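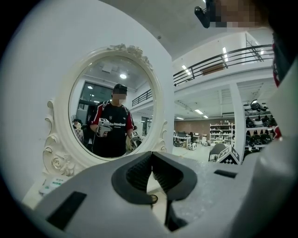

# Frames, Walls and Where People Stop: A Mirror Study

For our September placement my group was sent to Clemura, an interiors workshop in Dedport, and asked to pick one object and stay with it until we had something to say. I picked the mirror, partly because I have loved fussy old frames ever since my grandmother's hallway (hers was brown and chipped, and I adored it).

The Clemura mirror is an oval with a white frame, carved with roses and scrolls, and there is a floral crest at the top. White on a white wall sounds dull, I know, but the carving does all the work! Our supervisor, Witold Szulc, told me to draw it before I wrote a word, and I spent a whole afternoon getting one rose wrong.
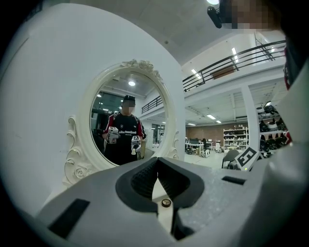
*Figure 2. The oval mirror in its carved white frame, with the rose and scroll work down the lower left.*

For the survey part I asked 54 visitors whether they would keep the frame white or paint it. More than 30 wanted it left alone, and 3 asked for gold, with real passion. I had expected the plain Hamach frame in our catalog to win on price, but people kept coming back to the roses.

If I did this again I would ask the same questions in the evening too, when the light is different. My drawings and the full answer sheets are in the blue folder by the Cocco samples.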